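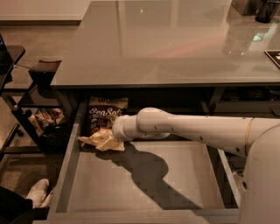
A snack bag in the corner of an open desk drawer.

Jae-hoon Won had been singing for a living for four years before anyone asked him to play a ferryman. He had done cruise ships, a cabaret in a hotel basement and the chorus of a touring operetta. Then came Grarkberg, the musical about a mountain village waiting for its lake to be drained, and a part with two songs and a great deal of standing in a boat.

"The boat is the hard bit," he says. "It's on wheels, and I steer it with my foot while I sing. On the first day I went straight into the church."

We meet in the theatre café a little after ten in the morning. Won has a show at two and another in the evening, and he orders soup, which he says he always does on a double day. He talks quietly and drinks a lot of water.

The ferryman, Skaven, was a smaller role in the first draft. He rowed the heroine across the lake, gave her a warning and did not come back. Eun-ji Ma, who directs, asked for a second song after hearing Won read the warning aloud.

"He read it as if he was giving someone bus times," Ma says. "Everybody else who auditioned had made it spooky. I went home and wrote to the composer that night."

The new song, The Low Water, now opens the second half. Won had nine days to learn it, and the key changed twice in that time. He sings most of it with his back to the stalls, an idea of Ma's that he argued against.

"I thought people would think something had gone wrong," he says. "My mother did think that. She came in April and asked me afterwards if I'd been ill."

There are 32 people in the cast and a band of eleven, who sit under the village on a platform the audience never sees. Won follows the conductor on a small screen fixed to a chimney. When the screen failed during a preview, he took his timing from the bass player's foot, which he could feel through the floor of the boat.

Ma came to musicals from straight plays, and her rehearsals start with the text. The cast spoke the whole script without music for two weeks. Some of them found it dull, Won included. "By the end I knew everyone else's lines," he says. "I still do. I could go on as the priest if they were desperate."

He has missed one performance out of 70, with a cold. His understudy steered the boat perfectly and has reminded him of it since.

The run closes at the end of the summer, and a shorter tour is being planned, with up to six venues. The boat will have to be rebuilt to fit through smaller dock doors. Ma would like to lose the wheels and have it pulled on a line from the wings. Won is against this too.

"I've only just learned to drive it," he says.

He finishes the soup and looks at the clock over the counter. Warm-up is at noon, and before that he wants to walk the boat's route once with the lights off – left of the well, round the church, then back to the jetty.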